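**Ticket:** jewelry tray set, pieces do not stay in place
**Product:** Rindberg drawer tray, shallow, grey cardboard with white inside
**Shop:** Musevex
**Opened by:** Mārtiņš Siliņa
**Opened:** 19/02/2020
**Status:** open, waiting for shop

### First message

Hello,

I bought the shallow tray for my daughter's jewelry. Before, she kept everything in a tin with a lid and the chains were always in one big knot. We want to put the tray in the top drawer of her nightstand.

The problem is that the tray has no divisions. When the drawer is closed a little fast, all small pieces slide to the back and the thin chain catches on the rings. On your page it says "keeps every piece in its place", so I expected some insert or at least a soft bottom. In my package there was only the tray and the fabric pouch. Is a part missing?

The inside height of the drawer is 70 mm, so a higher box will not help us.

### Reply from Musevex support

Thank you for your message. The insert is sold separately for this model, and the pouch is the only accessory in the package. Please try first:

1. Put the heavy necklaces in the pouch and lay the pouch on one side.
2. Keep bracelets on the other side.
3. Put a thin felt sheet under everything.

Please write to us which pieces still move.

### What I tried

**Step 1, pouch.** This works well. The pearls and the dark red beads are heavy enough and the pouch stays where I put it, also when I pull the drawer strongly. I closed and opened it 10 times.

**Step 2, bracelets on the other side.** Half good. The bead bracelets stay more or less, but the cuff bangle falls over and then rolls against the wall of the tray. It makes a noise every time, which my daughter does not like in the evening.

**Step 3, felt.** I had no felt at home, so I cut a piece of an old cotton towel. It was too thick, and the bracelets came up over the edge of the tray. I took it out again. Then I tried baking paper – this was worse than nothing.

**Step 4, my own idea.** I put the chain in a small paper envelope. It does not get tangled any more, but she forgets what is in the envelope and empties the whole drawer to look for it. So this is not a solution for every day.

Still without a place: the small ring, the chain with little pearls, and one earring. The second earring of this pair was lost in May, before we had the tray, so please do not count it as a complaint.

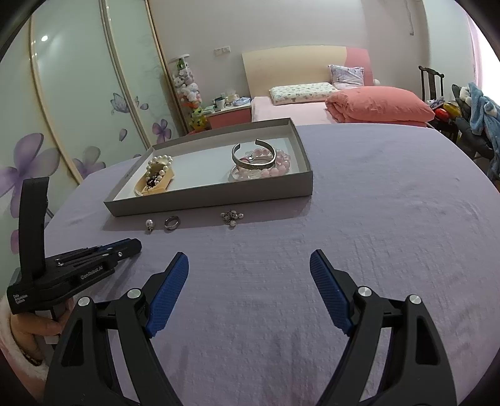 *Tray with pouch and bracelets. In front on the bed: the earring, the ring and the chain that need a place.*

As you see, the chain is tangled again. I spent 14 minutes with a needle on it last time and I would like to avoid this in the future.

### Questions to the shop

- Is the Vokundale insert also suitable for this tray? The page gives only the size for the Villaseñor box.
- Does the insert have a closed part for a chain, or only ring slots?
- If I order the insert now, must I pay the delivery of 8 euros one more time?

I do not want to return the tray. The size is right for the drawer and she likes the pouch – only the small pieces are the problem.

### Note added later

I found a thin cloth for cleaning glasses and laid it under the bracelets. The bangle is quieter with it. For the ring and the chain there is no change, so please keep the ticket open until I have an answer about the insert.

Kind regards,
Mārtiņš Siliņa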